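We use cookies to improve your visit. By continuing you accept our cookies. Accept | Settings

A Saturday with the tins in Bruvstead

17/03/2018

Print this page | Send by e-mail

The open day at the Tapsell workshop began at 10, and I came too early, so I waited in the yard with a paper cup of tea. The ticket cost 4 dollars and you could use it again for the shop. I collect tea tins since my student years and I wanted to see how other people keep and show them.
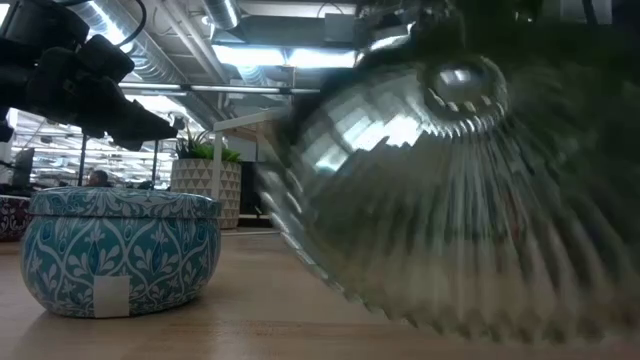 Old tins and new tins are treated the same in this house, and I liked that. Our guide explained that a lid should never be turned when you open it, only lifted, so the print on the rim does not get scratches. I thought of my own kitchen and felt a little guilty. My favorite was the round turquoise one with white leaves and curling vines, and the pattern goes on over the rim of the lid. I have one very similar at home, but mine is green and I keep buttons in it.

After the first room we had a short talk about storing. The storeroom in Praslow holds 600 tins, all on open shelves, and it is visited only in December. For small round tins they advise a tray with holes, so that air can come from under.
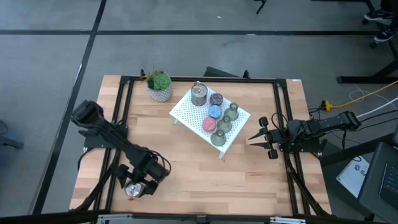
Tipene Whitcombe wrote to me afterwards that he does not agree about the air, and that a dry cupboard with the lids a little open has worked well for him for many winters. He also thinks the speckled finishes are more delicate than the plain ones and should not be wiped with anything wet. I will try both ways.

In the shop I bought a small tin without a label. The bus back to Brernard leaves from the church side, not from the station.

Recent items
Spoons and ladles at the Brernard fair
A walk through the Praslow paper mill
How I repaired a tea strainer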